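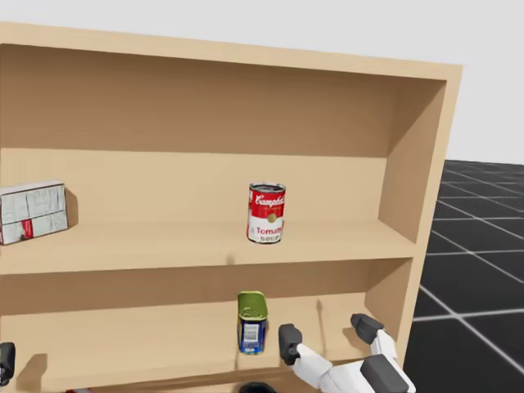

Biljana Softić wrote to us that she had put the whole unit together, stood back to admire it, and only then found that the top shelf leaned a little toward the window. Could she fix it without taking everything apart again? She could, and so can you, and the steps below are the ones we sent her (with a few more added after Hernán Llanos wrote in with the same trouble on a carpeted floor).

6 min read

Section 2. Leveling and Anchoring Your Tandau Bookshelf

Please set aside an unhurried hour for this part. You will want a level, a pencil, a Phillips screwdriver, a drill, and the small bag marked Skadent, where you'll find the wall strap, the screws and the adjustable feet.

1. Choose the spot where the bookshelf is going to live. Moving it later is perfectly possible, but you will have to level it all over again, so do take a moment now to think about doors, heating vents and that one outlet you always need.

2. Lay the empty bookshelf gently on its back, on a blanket or an old quilt. Ask a second person to help you with this.

3. Screw one adjustable foot into each corner of the base. Turn by hand until it stops, then back it out two full turns so you have some room to play with in both directions.

4. Stand the bookshelf up again and set the level on the top board, first from side to side and then from front to back. Turn the feet a little at a time until the bubble settles in the middle.

Note: On thick carpet, let the bookshelf stand overnight and check it again in the morning. The pile will sink some, and it rarely sinks evenly.

5. Find a wall stud and mark it with your pencil just below the height of the top board. Drill a pilot hole and fasten one end of the strap to the stud.

6. Fasten the other end of the strap to the back edge of the top board and pull it snug. It should hold firm without dragging the bookshelf out of level, so check the bubble one last time.

CAUTION: Never leave the bookshelf unanchored, even for an afternoon, if there are small children in the house. Do not use the strap on bare drywall.

7. Load the lowest shelf first, with your heaviest books, and work your way up.

If a foot is missing or won't thread, write to the Cilton parts desk and mention part 954. Please don't force it!

3,273 shares
2 comments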